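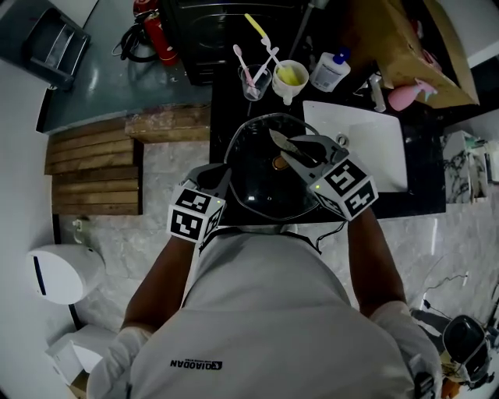 The bathroom station at the Dundstead open day, with the hand-held grippers at the counter.

Durell hand-held grippers, tried at the open day
2023-05-30

I went up to Dundstead for the Durell open day mostly because Agata Negri kept telling me to, and I came home wanting a pair of these grippers and very much not wanting to pay for them. So here's my review, for anybody who is weighing up the same thing.

If you know the older Skilach pair, the idea is the same. You hold one in each hand, you do a chore, and the recording gets used to teach a robot arm the same chore later on. The big patterned cube on each one is how the system keeps track of where your hands are. The Durell ones have a little green light on the side too, and I liked that more than I expected to – you can catch it out of the corner of your eye without stopping what you're doing.

They had a few stations set up, and the bathroom one was my favorite. Toothbrushes in cups, a sink, a toilet close by, bottles here and there on the counter. It's cramped the way a real bathroom is cramped! The job I watched longest was knife work over a big black basin, one gripper down by the front edge and the other one holding the knife with the point angled down. I've tried something like that with the Skilach pair and the handle kept rolling in the jaws until I gave up and went for lunch.

Then I got my turn (4 minutes, there was a line behind me). The grip is good. The trigger is light, maybe a bit too light if you have heavy hands like mine, and I dropped a toothbrush twice before I got used to it. Picking up a bottle by the cap was easy. Anything flat on the counter was a pain, and the person running the station told me everybody says so and that thinner fingertips are on the way. I'd wait for those if small flat things are your main use.

My real complaint is the size of the cubes. You don't notice them in the open, but reach in toward the back of a counter and you start bumping into things. I knocked over a cup. My wrists felt it a little by the end as well, and that was a short go.

Price is $3,000 for the two, plus $800 if you want the Bhardwaj software, and you probably do, as the free version only exports one session at a time. Agata has had hers since April and says the batteries hold up fine through a full morning. I can't speak to that myself.

Would I buy them? For a lab, sure, I'd put them ahead of the Skilach ones for anything with a handle. For one person tinkering in a garage it's a lot of money, and I'm going to ask about renting first. The open day itself was great, by the way. Go early if you want a turn on the bathroom station, and park behind the building, the front lot fills up fast.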